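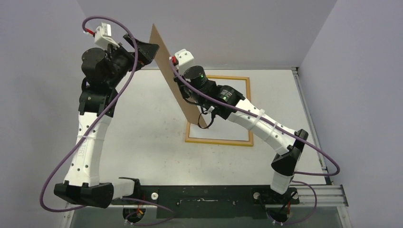

October 2024 -- glue notes, Trokano bench

Pemia batch 17 back from the damp cupboard. Edges lifting on 5 of the 10 test pieces, all at the corners. Skonarska paste no better, and it smells.

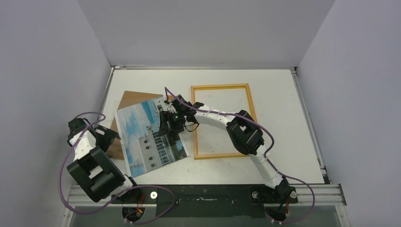

Page last changed: October, rev. 5

Left to do: thin the paste, try a slower brush. Boonchu want their samples by January so no time for a full repeat.

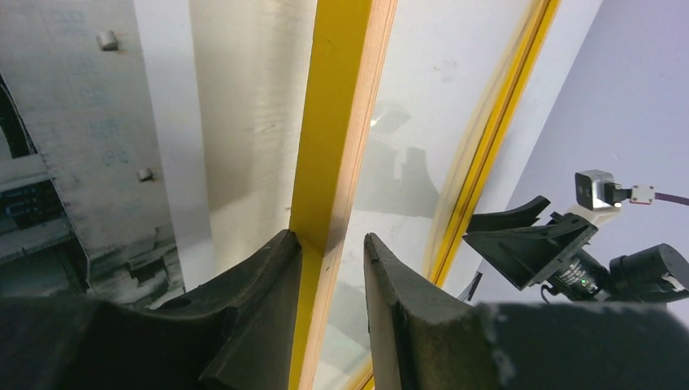 Paste goes off quicker than teh tin says. Lid on between coats. Next lot get a coloured edge, bright yellow like the strip on that panel, so a gap shows up from across the room.
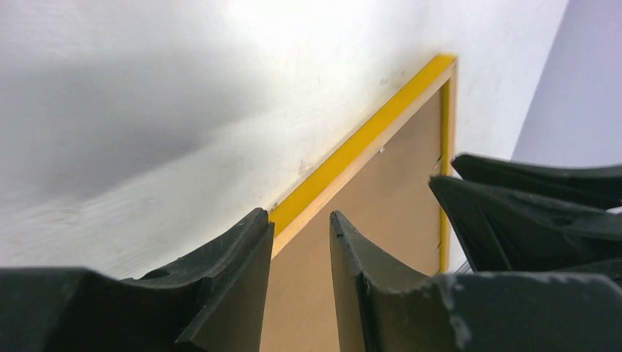 Also need finer brushes. Old ones shed hairs into evrything. Order in the morning.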